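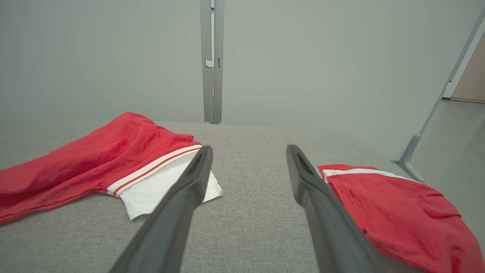

Gray seat, red laundry. August 9, 2025.

I keep reading that one light gray upholstered piece will "anchor" a small room. Maybe. What it anchors at my place is clothes. Something red gets dropped on the left end, all bunched up, and there it stays because the surface is flat and wide and at the right height.

Judit Somogyi swears by her Lusinar folding board. 12 seconds a shirt, she says. I borrowed it for a week and I don't believe the 12 seconds. Shirts, fine. Anything with a stretchy ribbed band puckers and slides off the board, and then you're folding it by hand anyway.

The fabric I'll give some credit. It has a fine weave and I like it more than I expected to. I'm less sure about the "hides everything" line from the shop, given how far off you can spot red on it.

Judit wants me to buy the Vurnari basket next, for $70. It's a basket. I'd drop things next to it.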